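Notes for the open day talk, Drutley visitor hall
Speaker: Ustyna Zakharchenko
Slot: 25 minutes, then questions at the bench

Start with the people who came in through the side entrance. They missed the tour and won't know the names. Herkau is the building. Esavik is the sorting project. Onyshchenko is the lab that runs it.

Say what the afternoon is for. Visitors get to watch a two-armed robot sort small parts, first in simulation on the big screen, then on the real bench next door. The simulated run comes first because it starts on time. The bench needs a warm-up and I'd like people to be sitting down while that happens.

The task is simple to state. A block goes into a compartment of the organizer. A person does it without looking. The robot has to find the block, pick a side to grip, lift it clear and let go over the right opening. Pause here and let the run play.

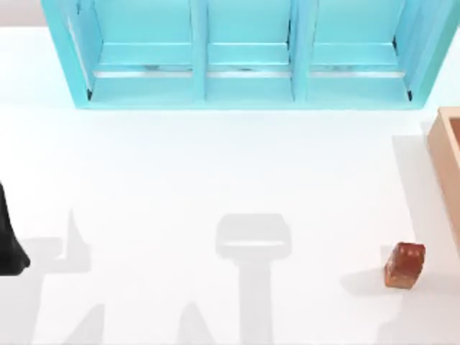
We ran 949 attempts in simulation before we tried the bench. Give that number slowly, people write it down. Of the first 295, most of the failures came at the grip, with the fingers closing on a corner. Later on the trouble moved to the release — letting go too high, or too near a divider.

Explain why we change the light and the starting position between runs. If the block always starts in the same spot, the arm learns the spot. Use the coat hook story if the room is quiet, skip it if we're behind.

Somebody will ask about speed. The bench arms run slower than they could, by choice, with visitors in the room. Someone will also ask about jobs. Answer it straight: Esavik is a research project, and nothing from it is in a warehouse today.

Moving next door: 54 people signed up and the bench room takes far fewer, so go in groups. Each group gets 5 minutes. Stay behind the yellow line, bags on the floor. Marked paper cups are for the guessing game, not for coffee.

Last group in by 3:40. Leave the slides on the contact page and turn the microphone off before walking over.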